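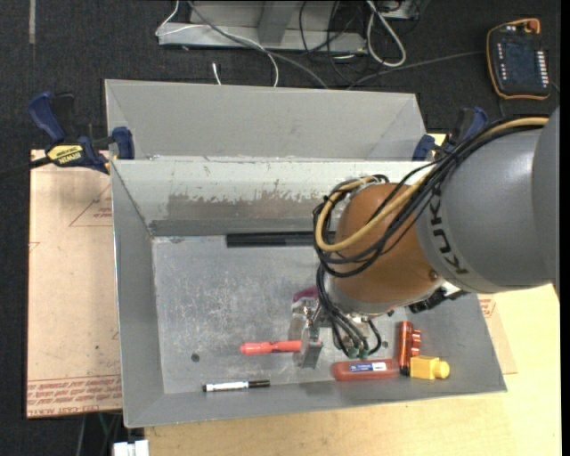 Hajnalka Nyitrai has read a lot of safety paperwork for bin-picking cells, and she doesn't think much of most of it.

"I get a binder with 300 pages in it," she says. "Then I walk over to the cell and ask where the pendant lives, and three people point in three directions."

Nyitrai reviews robot cells for Carnbridge, mostly small ones: test benches, pilot lines, university rooms with one big arm and a lot of cable. She was on the group that wrote the company's in-house rules for picking work, a list of 19 points that came into use in June. She voted against two of them.

One was the rule that every cell must post its risk assessment at the entrance. "People post it and feel finished. I would sooner have a blank wall and an operator who can tell me what happens when the gripper loses air."

The other was the pick-rate clause, which asks for 800 logged picks before a cell can be signed off. Her complaint is about what gets picked. A team at Gistora, she says, reached the number in an afternoon with the same few items laid out the same way. "Pens, a can, something with a handle. Fine things to start with. But the log said 800 and my colleagues read that as proof."

Kasun Kumarasinghe, who drafted the clause, disagrees. He says a plain number is the only thing most shops will follow, and that the old wording, "sufficient trials," meant whatever the customer was in a hurry for. Nyitrai grants him that much.

What would she keep? The dull ones, mostly. Fix the bin so it can't walk when the tool touches it. She accepts clamps during testing, provided someone checks them at the start of each shift and writes it down. Route loose cable away from where people stand. Give the pendant a hook, and use the hook. "A pendant on the floor is a pendant someone has to bend down for," she says. "Try that when the arm is doing something you don't like."

She is cooler on the speed limits. The rules let a cell run faster once the fence is closed, and she has seen too many fences with a zip tie through the latch -- up to 2 in one building, on a bad visit.

The list is due for another look next spring. Nyitrai expects it to get longer.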